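The Rack Task, or What I Did With My Summer Break So Far

June 24, 2026

So the spring semester is over, the campus has emptied out, and the robotics club is somehow busier than it was in April. I promised a couple of people in the comments that I'd write about the dish rack project once I had something to say about it, and I finally do, so get a snack because this one runs long.

Quick background if you're new. Our club enters one competition a year, the Pullano Tabletop Challenge, and it's held in September. There's no battling and no racing. You get a table, two arms, and a household chore, and your robot has 200 seconds to do it with all of your hands behind a strip of tape. Last year the chore was folding washcloths and we placed 17th, and I still can't look at a washcloth in a friendly way. This year it's plates into a rack. I was so happy when the email came! Plates don't change shape when you pick them up. Plates have a top and a bottom. I went around telling everybody this would be easy.

It is not easy. A plate lying flat on a table is a pretty mean thing to hand to a two-fingered gripper. You can't come straight down on it, because it's wider than the fingers can open. You have to come in at the rim, get one finger under the edge and one over the top, pinch, lift, and then turn the whole thing on its side so it'll go between the pegs. And the gap between the pegs looks generous until you watch a plate wobble toward it.

We have two approaches going at once and the club is split over them (in a nice way, mostly). One half wants to script everything: find the plate, go to the rim, grab, rotate, place. The other half, which is my half, wants to drive the arms ourselves over and over, record it all, and train a policy on the recordings. The software we use for that part is called Unura, and it was written by two students who graduated before I got here. It has one button that nobody will press. The comments in the code are mostly apologies, but it records the cameras and joint positions together and it has only crashed on me at night. 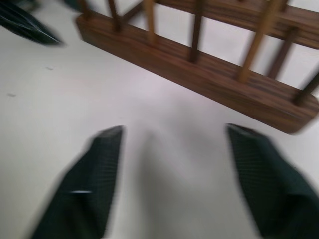
Our goal is 3000 recorded runs before the end of summer. I know. When I first said that number out loud in a meeting there was a silence you could have parked a car in. But runs are short, and once you get into a rhythm with a podcast on it's almost relaxing. You put the plates out in some new arrangement, hit record, do the task, hit stop, mark it good or bad, and mess up the arrangement again. We swap drivers every hour, because people get sloppy, and also because everybody drives differently and we want that variety in there. I come in low and slow. My lab partner swoops. You can tell who recorded a run within two seconds of watching the wrist video, which I find very funny and which the model apparently doesn't care about.

Speaking of wrist video, that's been my big project since finals. Each arm has its own little camera down by the gripper, and then there's another camera that sees the whole table. At first we trained with only the big view and got a robot that was extremely confident and always a finger's width off. It would glide over to a plate and pinch the air beside it, then carry that air over to the rack very carefully. We laughed until we realized we had no idea how to fix it. Adding the wrist views helped more than anything else we've tried, even though half of what they record is smeary when the arm is moving fast. I spent two whole afternoons trying to get rid of the blur before one of the seniors asked me whether I'd checked if it mattered. I had not! I checked, and on our test runs it didn't make a difference I could measure. So those are two afternoons I'd like back, please.

The table itself has become a whole topic. We work on a pale one, which is great for the colored plates and less great for anything light. Our plate set is pink, pale green, and light blue, from a Kinnunen picnic pack someone's aunt was getting rid of, and I've gotten strangely attached to them. Pink is the easy one. Blue is fine. Pale green is the one that gives everybody trouble, and I can't tell whether that's a color thing or whether I just keep putting it in awkward spots near the edge where the arm has to fold up on itself to reach it.

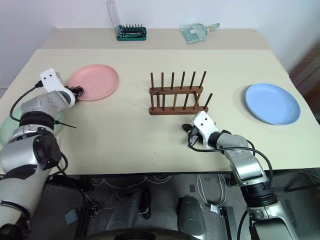 Cables, though. If you're starting a club team and you want one piece of advice from me, think about your cables on day one. We had a run in May where a wrist cable got hooked on the elbow and pulled its own plug out mid-task, and the arm just carried on with no camera, like someone walking downstairs in the dark. Since then we leave more slack at the wrist and tie things down at every joint, and before each session the driver has to move both arms through their full range while somebody else watches the wires and nothing but the wires. It takes a few minutes and it's boring and we haven't lost a plug since.

The other thing I'd tell you is to keep notes on the bad runs. We used to delete them. Then we noticed that our policy had no clue what to do once a plate slipped, and of course it didn't, we'd thrown away every single time a plate slipped! Now if a driver fumbles, they're supposed to keep going and recover, and we tag it. The recovery runs are my favorite to watch. You see the gripper back off, sort of think about it (that's the human thinking, I know), and come in again from a better side.

As for where we stand: last week we did a proper test with fresh plate positions and the trained policy got 76 percent of plates into the rack without help. The scripted version did better than that when the rack was exactly where it expected, and a lot worse once we turned the rack a little. The rules say the judges get to turn the rack. You can imagine how smug my half of the club has been. The script half says they just need a better way of finding the rack's angle, and they may well be right, and there's talk of gluing the two together so that the script does the long reach and the policy takes over near the pegs. I was against that for a week and I've come around.

We also have a money problem, same as always. The travel grant from Piltel covers the entry fee and one van, and the arms plus the table plus us do not fit in one van. We've measured. If you're local and own a trailer, please be in touch. 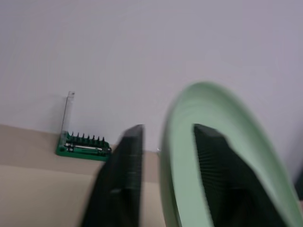 A few of you sent me the same thing after my last post, so I'll put it here.

Do you need to know how to code to join a club like this?

You really don't, at least not in ours. Driving the arms takes an afternoon to learn, and some of our best drivers had never written a line of anything when they showed up. There's also building mounts, labeling runs, fixing screws that have rattled loose (so many screws), and writing the competition report, which we badly need people for. If you hang around long enough you'll probably pick up some Python by accident. I came in as a geology major who wanted the free pizza.

I'm back in the lab tomorrow morning to record more runs with the rack turned the other way around, since we noticed that nearly all of our data has it facing the same direction. Next post will probably be about that, or about the trailer.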